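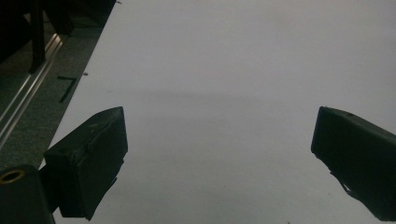 Which cleaner are we using on the white table from now on? Plain dish soap, a small squirt in warm water, wiped off with the gray cloth and then gone over with a clean damp one.

5 September 2019

OK, so this is my third go at writing up the table business, and this time I'm putting it in the notebook where Sharada can find it instead of on the back of a Stornico delivery slip (which I then used to scrape glue, sorry Sharada).

The background is that I had been using the Majimbun spray since we moved in, and I liked it! It smells like oranges and it takes off pencil in one pass. But it leaves a film. You don't see it until you lay a sheet of tracing paper down and the paper grabs, and then you pull, and then you have a crease right through the thing you spent the morning drawing. I lost two sheets like that in August and blamed the paper both times.

What I did today: masked off two patches at the end nearest the sink, did one with the spray and one with soap, left them both over lunch, then slid the same sheet of 100 gram paper across each. On the spray side it dragged and squeaked. On the soap side it went straight across, no trouble at all. I made Warrick do it with his eyes shut and he picked the right side too, although he says he could smell the oranges so I'm not sure that counts.

Soap is worse on marker, I'll admit. Blue is the bad one. A bit of alcohol on a cotton swab lifts it, but go easy -- I did a test spot on the spare Skostell panel under the stairs and it went a little dull after a lot of rubbing. Might have been my rubbing and not the alcohol. Try again with less enthusiasm.

Other table things while I'm on it:

Cutting still happens on the mat. Even one quick cut. Even if it's just tape.

Sandpaper stays off this table completely. I found half a sheet of 200 face down on it on Monday and my heart stopped.

The Brotholm lamp throws a glare if you clamp it at the back, so I've moved it to the short side and I like it much better there. Warrick doesn't. We're giving it another week.

Still to do: order more gray cloths, pour the last of the orange spray into the bottle we keep for the sink, and ask Sharada whether the 121 cm straightedge has been wiped down too, as it probably has the same film on it.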